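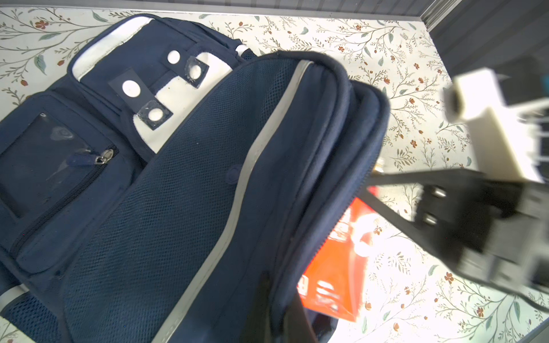
A navy backpack with a mesh front pocket and a reflective strip along one side, its main compartment partly open around an orange-red package.

Where the Weight Goes

11 September 2018
By Kenza Farouk
Print this article
E-mail this article

The failure point on a school backpack is usually the zipper. Fabric wears slowly and gives notice. A zipper on the main compartment works until the load behind it is the wrong shape, and then the slider climbs off the teeth at the curve and the bag is finished for practical purposes.

Abdelkrim Chraibi has repaired bags at Younis, a two-bench shop on Prosstead Street, for 22 years. In July he began keeping a written record of what came over the counter. By the first week of school he had entered 100 bags. Of those, 42 had zipper damage to the main compartment, most of it at the rounded top corners. Strap stitching came second. Torn mesh was third, and he regards most of it as a packing fault.

"Mesh is for flat things and soft things," he says. "People put keys in it, or a compass from the geometry set. The point finds a hole in the grid and makes it bigger."

His packing order is plain. The bag goes flat on its back on a table, zippers fully open. Books and folders are placed against the back panel, tallest first, spines down. A lunch container or a pencil case goes in front of them at mid-height. Clothing fills the gaps at the sides. Soft or crushable packages go in last, at the top, and must sit below the zipper line before the slider is moved. If a package stands proud of the opening, the contents are taken out to the level of the books and put back. Forcing the zipper over a bulge puts the load on a few teeth at a time.

Chraibi prefers to pack on a table covered with a cloth. A bare table scratches plastic windows and buckles, and a floor puts grit in the zipper track. The cloth can be shaken out.

Front pockets are a separate problem. A full main compartment pushes the front panel outward and takes volume from every pocket sewn to it. A mesh pocket that holds a sweater when the bag is empty may hold only a thin pair of gloves when the books are in. The front pockets should therefore be packed second and checked once the main compartment is closed.

Small pockets with a clear window are meant for a name card. The plastic is generally thin and creases early. A crease does no harm until it turns white along its length, at which point it will split in cold weather. Chraibi cuts the card slightly smaller than the window and rounds the corners with nail scissors. A card cut to the exact size works its way into the seam and starts the stitching.

Reflective trim needs more care than it gets. The surface is a coating, and hard rubbing removes it. Đạt Khổng, a buyer for the bag distributor Gimard, tests trim by folding it sharply, flattening it and looking at it under a flashlight in a dark room. "In daylight a worn strip looks silver, the same as a good one," Khổng says. "You have to put a light on it." He recommends a damp cloth and mild soap, no brush, and no machine washing for any bag with a strip that follows a curved edge.

Weight is the subject parents raise first and the one on which the repairers have least to say. Karim Ait Brahim, who runs the lost property office at Drutosska Middle School, weighed unclaimed backpacks at the end of the spring term. There were 79 of them. The heaviest contained two library atlases, a full water bottle and a pair of cleats - all of it in the lower half, with the top compartment empty. He noted that the bottom seam had begun to open on the side where the bottle had been.

Ait Brahim's other finding concerns names. Most of the bags with a window had no card in it. He now hands out blank cards on the first day of term, and the office has started returning bags the same week.

Sang-wook Woo, who shares the Younis workshop and handles most of the zippers, offers a maintenance schedule. Once a month the bag is emptied, turned upside down with every pocket open and tapped along the seams. The zipper tracks are brushed with a dry toothbrush, from the closed end to the open end. Loose threads near a track are trimmed, never pulled. A stiff slider gets a rub of candle wax on both sides of the teeth and is run back and forth several times.

If the teeth part behind the slider, Woo advises leaving it where it stopped and bringing the bag in. Most sliders can be replaced in a few minutes. Once the tape is torn, the whole zipper has to come out, and on a curved compartment that means unpicking the piping as well.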